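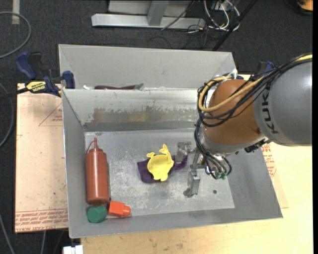 Thread on the Hotel Rinaldi, Akavero, for anyone booking transit nights there. I stayed three nights in August on a work rate. The building is on the station side of the canal, and the entrance is on Tisel Street, where the taxis can't stop. Breakfast starts at 6:30.

2/ Getting there. Airport bus to Akavero Central, then the underpass, exit 3. The signs for exit 3 stop halfway along. Keep left at the ticket machines. The ramp is step-free but steep with a full-size suitcase.

3/ Rooms. Mine was 26, second floor, rear. Twin beds pushed together, a desk wide enough for a laptop and a plate, two outlets by the bed and one behind the TV that needs the TV moved. The rear rooms face the tram depot. First tram leaves at 4:50.

4/ Front rooms are quieter after midnight but get the sun until evening. The air conditioning is central and will not go below the hall setting, whatever the wall panel says.

5/ Wi-Fi held at 80 down in the lobby and 30 in the room, measured at 9 pm. The login expires every day at noon. If you are on a call at noon, use your phone.

6/ Luggage. The desk holds bags free on checkout day until 6 pm. After that use the Itport lockers in the station, lower level. They take cards only and the large ones are gone by mid-morning.

7/ Correction to 2/ - exit 3 closes at 11 pm. Late arrivals have to use the main hall and cross at the lights, which adds a few minutes.

8/ City tax is paid at the desk and is not in the online price. Ask for the receipt at check-in. The evening desk could not reprint mine.

Print this thread
E-mail this thread

Search posts
Enter keyword Go

Recent from this author
Akavero Central: which ticket machines take coins
Itport lockers, sizes and hours
Night trams from the Tisel Street stop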